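Opinion › Work and Technology › Laundry

News Opinion Letters Archive Contact

We use cookies to remember your settings. By continuing you accept this. OK | More information

What the robot leaves for us

I have worked eleven years in the laundry of a care residence, and before that I worked in a hotel laundry with much bigger machines. When our manager told us in September 2024 that a robot arm would begin to load and unload the small washers, I was not afraid for my job, but I had many questions, and most of them did not have an answer in the leaflet from Plomisis, the company that supplies the system.

I want to write about these questions because I read many articles on automation and they are mostly written by people who stand outside of the room. They ask how many jobs will disappear. In our case the number is zero until now. We were four persons on the morning shift and we are still four. What has changed is the content of the day.

The personal clothes of the residents are washed separately, one person's basket at a time. It is slow work. You bend, you take the clothes from the basket, you put them in the drum, you close the door, and later you bend again. My colleague Lurdes Aguiar had an operation on her back and for her this was the worst part of the job. She is the strongest defender of the robot among us, and I understand her very well. Anyone who says that all hand work has dignity should first bend for one full shift.

But the arm is slower than Lurdes. It takes its time with every piece, and soft clothes are difficult for it, because a shirt never lies in the same form twice. A towel it can manage well. A sock at the bottom of the basket is another matter.
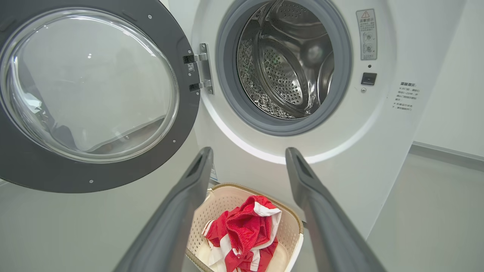
The part which is not in the leaflet

Before a basket goes to the robot, somebody must look through it. We check the pockets. We separate the wool. We look for the name label and we decide if a red garment can go together with a white one or if it must wait. These decisions were always ours, but we made them while the hands were moving, and we did not notice them as work. Now they stand alone at a table, one after the other, and it is a different kind of tiredness. In the evening my back is better and my head is heavier.

There is also the watching. When the gripper stops, a message comes on the tablet and one of us must go there, free the cloth and press the button to continue. In the first month we had 198 of these stops. The technician said it was a good result. Maybe it is, compared with other places, but each stop cuts somebody away from another task, and this time is not written in any report. The report counts 2577 pieces handled by the machine. It does not count the pieces which a person put right afterwards.

I do not say this to complain about the technicians. One of them, Olga Falcão, stayed with us for two complete shifts and asked us to show how we take a fitted sheet out of a drum. She changed the position of the baskets after this, and the stops became fewer. I think it was the most useful thing in the whole project, and it happened almost by accident. In the plan there was no hour for talking with the laundry staff.

Who learns, and who is paid for it

My real opinion is about this point. When a machine learns a task at a workplace, the persons who know the task are teaching it, also when no one calls it teaching. We have corrected it and explained it. This should be recognised as skilled work, with hours and with a line on the payslip. Our union asked for it and received a polite letter.

I would also ask that the staff can decide which part of the work is given away. We would have chosen the heavy wet sheets first. The robot was instead given the personal clothes, because the small machines stand near a free wall and the installation was cheaper. The wet sheets we still pull out by hand.

Lurdes does not agree with me in everything. She says that I want too much from the first year, and that in November, when the second arm is planned, the sheets will come too. I hope she has reason. I have asked for a seat in the meeting before they decide where to put it.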